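Meal Portions and Plate Waste in the Travton Student Dining Hall
Project report, Food and Society module

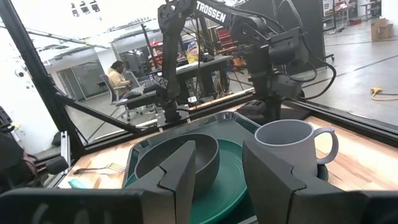

1. Background

The dining hall at Travton serves a midday meal on every teaching day. Each meal is made up of a main dish and a side, with a hot drink if wanted. In September the kitchen moved to a single portion size for all main dishes. The present project set out to measure how much food was returned uneaten under the new arrangement and to find out which dishes were most affected.

2. Method

Returned meals were recorded over 10 teaching days, between 12.00 and 14.00. A total of 1,412 meals fell within the study. Leftover food was scraped into separate tubs for main dishes, sides and bread, and each tub was weighed at the close of service. Drinks were left out. A short paper survey was also handed out at the exit, and 84 completed forms were collected.

3. Results

Side dishes made up the largest share of the waste by weight. Rice and boiled potatoes were returned more often than salad. Of the students who completed the survey, 30 stated that they would choose a smaller main dish if one were offered at a lower price. Several wrote that they had too little time to finish before afternoon classes.

4. Limits of the study

The scales were replaced on the third day after a fault, and the bread figures for that day have been left out. Meals taken away in boxes could not be followed. The survey was open only to those who ate in the hall.

5. Recommendations

It is recommended that a smaller portion be tried at the Sison site for one term, with rice and potatoes served on request. Weighing should continue during the trial, using the same tubs and the same hours.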